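I Have Changed My Mind About Bins

For years I was a shelf person. Shoes on the shelf, gloves on the shelf, that one scarf I never wear on the shelf, everything lined up like a store window. It looked great for an afternoon. Then my friend Ragnheiður Zoëga came over, looked at my hallway and asked where I put things when I'm tired. On the floor, obviously!

So now I'm a bin person, and I'm a little evangelical about it. You want two of them, open on top, in colors you can tell apart from across the room. No lids - a lid is one more thing to put off until tomorrow. 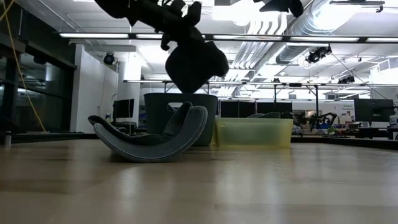
Dark bin, yellow bin, and one gray thing still out on the table.

I know the argument against. Villads Riis, who owns 441 records and files every one of them, says a bin is just a pile with walls. Fine, but I can pick up my pile and carry it upstairs! And when company's coming, I can clear a table in the time it takes him to find the right shelf.

My hallway won't be in a magazine. I can find both my slippers, though, and I'm keeping the bins.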